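Matte finish

A matte finish is a surface that scatters light in many directions instead of sending it back in one bright beam. It is the opposite of gloss, and it turns up on an amazing range of things – wall paint, pottery glazes, book covers, photo paper, furniture and tools. The word is also spelled "matt" or "mat."

How it works

Any surface looks dull or shiny mostly because of its tiny bumps and pits. On a smooth surface, light bounces off at a matching angle and the eye sees a sharp highlight. On a rough one, the light goes everywhere and the highlight spreads out into a soft glow. The bumps can be far too small to feel, so a matte surface may still be wonderfully smooth to the touch!

Metal can be treated in a similar way. Brushing leaves fine lines that all run in one direction, and the reflection stretches out across them. Blasting with fine grit gives a more even look.
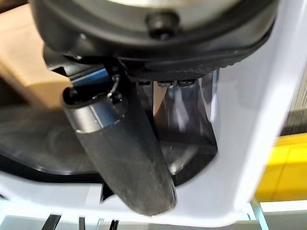
Brushed metal collar above a dark gray rubberized sleeve.

Paint and glaze

Flat paints get their look from a high share of pigment and from fine powders such as silica, which break up the top of the dried film. They are great at hiding dents and patches in old plaster. The trade-off is that they mark easily, and hard rubbing can polish them into shiny spots, an effect painters call burnishing.

In pottery, a matte glaze often comes from crystals that grow as the kiln cools. The Maglaya workshop in Werton became known for a pale green glaze of this kind, and its kiln log lists 42 trial firings before the recipe was settled. The winning batch was cooled over 24 hours, far slower than the ones before it, and the result is lovely: soft as eggshell, with just a hint of sparkle in strong sun. Only three bowls from that batch are still in the Werton town collection.

Measuring gloss

Gloss is measured by shining a light on a surface at a set angle and reading how much comes back. The usual angles are 20, 60 and 85 degrees. The steepest of these to the upright, 85 degrees, is used for very flat surfaces, where small differences are hard to catch any other way.

Care

Dust and fingerprints are the great enemies of dark matte surfaces. A soft, slightly damp cloth is the usual choice. Wax and oily polish fill the tiny pits and bring up a shine that can be hard to remove.

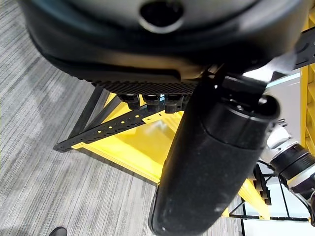 Reader notes

Princess Mangubat: The burnishing part is so true. We had flat Urkeck paint in our hallway and I scrubbed one spot by the light switch until it shone like a coin. Could you add something on touching up? Dabbing with a nearly dry roller worked for me, but the edges still showed from the side.

See also

Eggshell finish
Gloss meter
Sandblasting
Slip and glaze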